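Odis extends Bilura range with open metal bin and matching block sets

BUCHANAN – Storage supplier Odis has extended its Bilura range of bench storage with an open grey metal bin intended for sorting and holding loose items at table height. The bin goes on sale in October, together with a set of rectangular blocks produced under the Skuvel name.

The new bin is a plain rectangular container with an open top and a flat floor. It has no lid, drawer front or fixed dividers. Odis said the shape was chosen after trade customers asked for a container that could stand directly on a bench or table and be reached into from above without first being pulled out of a rack.

Bins can be placed one directly behind another on the same surface. In this layout the front bin is normally used for items still to be sorted and the rear bin for items already dealt with, although the two are identical and either may be used for either purpose. The walls are left free of labels. A separate label holder is available for customers who need to mark contents, and clips on without tools.

Odis will supply the bin in one size and one colour. The first production run is 1,000 bins, to be packed and despatched from the company's site at Buchanan. Orders will be filled in the order in which they are received. A second run will be scheduled when the first has been allocated.

The Skuvel set consists of six blocks, three reddish-brown and three dark green. The blocks are not all the same length. They are meant for sorting exercises, for counting practice and for checking how a given bin performs when items are tipped in and come to rest at different angles. The two colours were kept dark and distinct from each other so that both can be told apart against a grey floor.
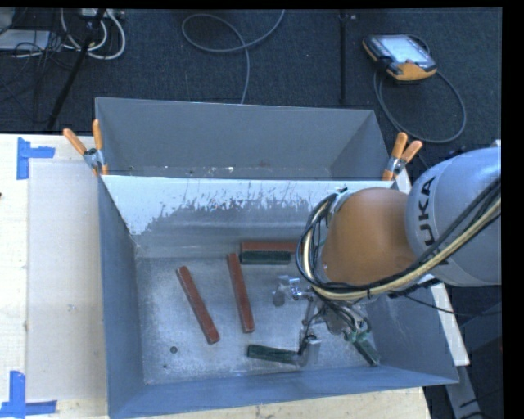
Long items in an open bin seldom settle in line with its walls. Some lie diagonally across the floor, while others come to rest along the base of a wall, where they are harder to lift because one side is closed off. Odis used this behaviour as the basis for its own handling checks during development. Blocks were tipped into the bin, removed one at a time and tipped in again, and the resting position of each was noted before removal. The company logged 3,172 removals in this way.

The results led to two changes from the earlier Bilura bin. The floor was made flat across its full area, replacing a shallow ridge that had caused shorter pieces to rock when lifted. The depth was also reduced, so that an item lying against the back wall can be reached from the front of the table.

A spokesperson for Odis said: "The earlier bin was drawn up for shelves and most of our customers were using it on tables. We have changed the depth and the floor to suit that. The rest of the design has been left alone, and existing label holders will still fit."

The bin is suitable for dry indoor use. It should be stood on a level surface with its full base supported, and should not overhang the edge of the table. Odis recommends emptying the bin before it is moved. The inside can be wiped with a damp cloth and should be dried before items are put back. Abrasive pads will mark the surface and are not covered by the guarantee.

Skuvel blocks will be sold only as complete sets. The opening stock is 2,000 sets, part of which has been set aside for customers ordering bins in pairs. Replacement blocks in either colour can be requested through the parts desk, but will not be listed in the printed catalogue. Customers who already hold an earlier Skuvel set may mix it with the new one, although the green in the earlier set is lighter and the two should not be used together where colour matching is part of the task.

The previous Bilura bin will remain available until current stock is used up. It will not be reordered.

Notes to editors

Odis supplies storage containers, label holders and sorting materials to workshops, teaching rooms and stockrooms. Bilura is its range of bench and shelf containers. Skuvel is its range of blocks and counting pieces.

Data sheets for the bin and the block set are available on request. Sample bins may be viewed at the Buchanan trade counter on Tuesday afternoons by appointment.

Issued by: Odis press desk, Buchanan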